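Demonstration gathering (simulated kitchens)

Demonstration gathering is the job of collecting worked examples for a robot to learn from. Someone steers the arm through a task, the computer writes down every movement, and the learning system later tries to copy what it was shown. I've been doing it in simulation for 17 months now, mostly cutlery, so forgive me if this entry leans towards forks and spoons.

The arm most of us drive is a simulated Franka Emika with a two-fingered gripper. A typical example has it holding a spoon over a marble worktop, and the whole thing may last less time than it takes to read this paragraph.
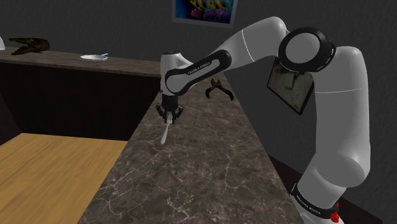
Vol. 2, p. 350

What counts as an example

One example (we say "episode", or "demo" if we're tired) is a single try at a single task, from the starting pose to the end. The record holds the joint positions, the gripper opening and the views from the cameras. Failed tries are usually kept in a separate folder – I used to delete mine, and I regret it, as they turned out handy for teaching a system to spot trouble.

The Treltis kitchen set, which I worked on, ended up with 704 episodes. Bronwyn Ashby checked the lot by eye and threw out the ones where the driver had dithered.

Close views

Thin things are the hard bit! A utensil handle between two wide-open fingers takes up very little of a close view, and veined marble gives the system plenty of other pale lines to look at. I'm all for busy surfaces, mind you. A model brought up on plain grey worktops tends to get muddled the moment you give it a pattern.

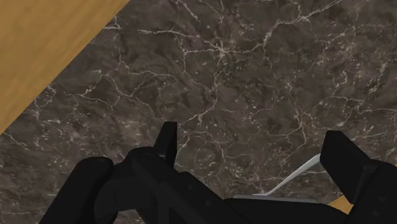 Yu disagrees, and says that beginners ought to start with plain surfaces and bring in the patterned stone only when the grasping is sound, otherwise you can't tell which problem you're looking at.

I can see the sense in that, but I've never had the patience.

Variety

The Barent guidelines ask drivers to change the approach from one episode to the next: take the fork by the middle of its handle, then nearer the end, then at a different slant. A wider view helps when you check this afterwards, because you get the arm, the fork and the run of the worktop together.
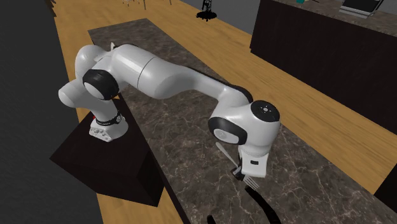 See also

Skandard file layout
Teleoperation
Imitation learning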